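Home Our Work People Open Bench Join Us Contact

About Us

5 min read

We're the two-arm group at Clavau, and we love this stuff. We teach pairs of small robot arms to do fiddly jobs that people do without thinking: capping markers, sorting pens, passing a thing from one side to the other and putting it down where it belongs. If you have ever watched a machine spend a whole minute deciding how to pick up a pen and cheered when it got there, you'll fit right in.

We started with one arm on a borrowed desk. Harvey MacDonald had built it over a winter to hand him screwdrivers, and it was terrible at that, but it was very good at making people stop in the hallway and ask questions. Mélanie Ouellet stopped and asked so many that she ended up writing most of the control software. The second arm came the next year, and the enclosure after that.

Most visitors want to hear about the April fault, so we may as well put it on the page where everybody starts.

What went wrong in April

We were running a long set of marker trials, 400 in all, using a motion planner we call Grelent. Grelent works out where both arms are going and keeps them out of each other's way. On trial 41 the left arm was closing on a cap when its wrist kept turning after it should have stopped. The fingers skidded across the table, markers went everywhere, and the wrist went on turning until the cable pulled tight and yanked its plug half out. Then the arm lost its camera and froze. The right arm carried on for several seconds as if it were having a perfectly good morning!

No one was hurt, and the door was closed the whole time. But Harvey hit the stop button from across the room, which means he had to get across the room first, and we didn't like that one bit.

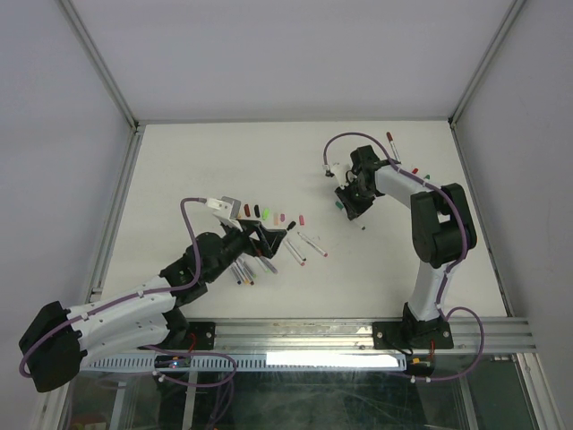
Marker trials on the two-arm table, caps and markers between the grippers.

It took us nine days to find the cause, and we had two wrong theories on the way. The first was the cable itself. We swapped it, ran 50 trials with no trouble, bought a cake, and had the same thing happen the next morning (the cake was still there, so that was something). The second was a worn gear in the wrist, and Mélanie took the whole joint apart on a Clavau lunch tray to look. The gear was fine.

The real fault was in the position reading. When the wrist passed a certain angle, the sensor sometimes skipped a value, and our software filled the gap with the last good number. So the controller believed the wrist was sitting still and kept pushing it. That little gap-filling routine was ours. We wrote it early on to smooth out noisy readings, it had done its job for a long time, and none of us had looked at it since.

We changed four things. A missing reading now stops the joint, and if one arm stops, the other stops with it. The wrist has a limit in software well short of where the cable gets tight. There is a second stop button within reach of the main chair. And the cable has more slack, held by clips along the arm, with a check of the clips at the start of every session. Then we ran all 400 trials again from number one, which was slow and a bit dull and completely worth it.

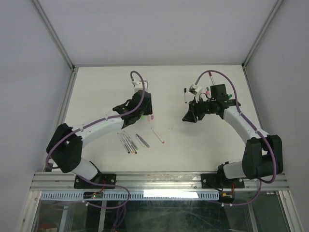
Clavau | Two-Arm Manipulation Group

The part we're proudest of is the fault log. It's a plain shared notebook, open to everyone in the building, and anyone can write in it — students, visitors, the people from Caron next door who make our brackets. You put down what you saw, what time it was, and what you had changed that day. You don't have to know why it happened. The April entry begins "left wrist did a weird one, 10:40" and goes on for eleven pages, with drawings.

New members read it in their first week, and most of them come back with a question we can't answer, which is great. One of those questions led to Flarkero, the small monitoring tool that now watches both arms and writes down every dropped reading. It has already caught a loose connector that we would have blamed on the planner for sure.

What we do now

We still run markers, because they roll, they overlap, and the caps are a real challenge to line up. We've also begun on pouches with zippers, and those are humbling. Thursday's favorite argument, and every other day's too, is whether the arms should slow down near each other or take turns. Harvey says slow down. Mélanie says take turns and has a spreadsheet. Come and pick a side.

Our open bench is at 4 p.m. most weeks during term. Stay behind the yellow line, ask whatever you like, and if you see something odd, write it in the notebook.

Contact the Two-Arm Manipulation Group through the Clavau front desk | © Clavau | Back to top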